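4. Handling of occupied gull nests at transport buildings

4.1 Call intake and sorting

Calls about gulls on station roofs, canopies and signal housings came in through the general city line at Grikau and through the harbor desk at Jarkberg. The two desks used different forms. The Grikau form asked for the type of structure first and the position of the nest second; the Jarkberg form had one free-text field for both. Before analysis, all entries were recoded to the Grikau layout. Calls with no usable location were dropped, and repeat calls for the same nest within a single breeding season were merged. The merged set holds 113 calls.

A call was classed as urgent if the nest blocked a drain, touched electrical equipment or stood directly over a public entrance. All other calls were classed as routine, including noise complaints and reports of adults diving at passengers.

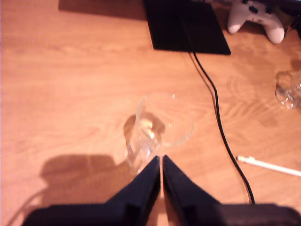
4.2 Site inspection

Urgent sites were inspected from a lift platform wherever the roof edge allowed it. Inspectors recorded the roof covering, slope, nest material, clutch state and distance to the nearest drain. Roof slope was read with a digital level placed on the covering next to the nest, and the higher of two readings was kept. Nests were not touched at this stage.

The clutch state was recorded as empty, eggs or chicks. Where the adult stayed on the nest and the contents could not be seen, the state was entered as unknown and the site was visited again the next working day. This rule slowed the work at Jarkberg, where the terminal roof can be reached only between sailings. It was kept because a wrong entry would have sent the crew out with the wrong tray.

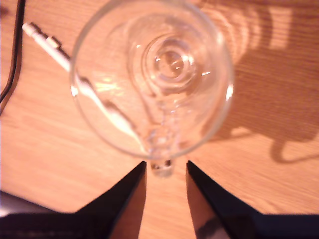
Section text: Burnness Urban Wildlife Group
Revised 20 September 2020

4.3 Relocation

Relocation was limited to short moves on the same roof. Each nest was slid onto a shallow tray, lifted and set down on a ballast frame out of reach of the hazard. Longer moves had been tried at Burnness in earlier seasons and were dropped from the protocol after adults failed to find the nest again. Ballast frames were put in place in January, before pairs returned to the roofs.

The tray was a Þorgeirsson pattern with a rim height of 100 mm and an open front edge. Its floor was drilled so that rainwater would not collect under the eggs. Two crew members worked each move – one at the tray and one watching the adults – and the move was stopped if both adults left the roof. A stopped move was not tried again on the same day.
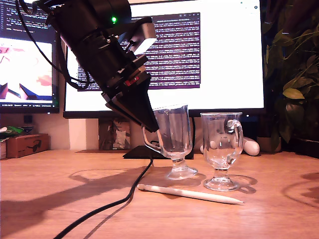 After the tray was set down, the crew withdrew and watched the nest from the stairwell or from the street. A move was scored as accepted if an adult sat on the nest within the watch period and was still attending it at the next visit. Where an adult returned to the old position and stayed there, the tray was moved back by half the distance and the watch was restarted. Moves that ended in this way were scored as partial and are reported separately from full moves.

The hazard was then cleared. Drains were opened by hand, and loose nest material was bagged and removed so that the pair would not use it to rebuild in the old position.
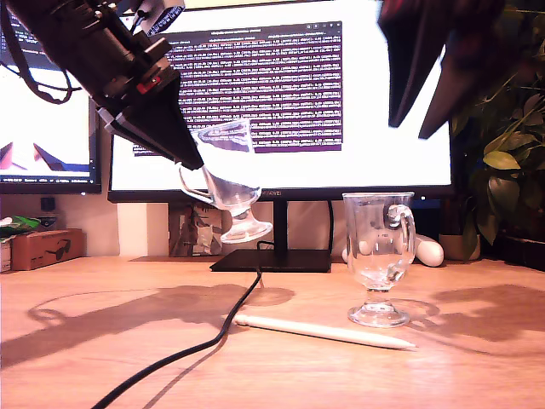
Tray tilt was the main source of handling error. Tilt was logged at lift, at mid-move and at set-down, and any reading above the limit for the clutch state was marked as a fault. Most faults were logged at lift, when the tray was held at its rear rim only and the nest mass lay well forward of the hands. The geometry is that of any tall or deep object held near one end. The glass mug in Figure 1 is held by its upper part and lies at a steep angle, with the foot pointing down and to the right; a loaded tray gripped at the rim will also turn about the grip unless a second support is placed under it. Crews were therefore told to slide one forearm beneath the tray floor before raising it.

Figure 1. Footed glass mug held by its upper part and tilted in mid-air.

Tray mass with nest was capped at up to 500 g above the empty tray for one-hand transfers at ladders. Heavier nests were passed between two crew members or left until a lift platform was free. The cap was set from crew practice and has not been tested in a controlled trial. Wet nests often exceeded it, and on these days the inspection record was updated and the site was moved to the next dry slot.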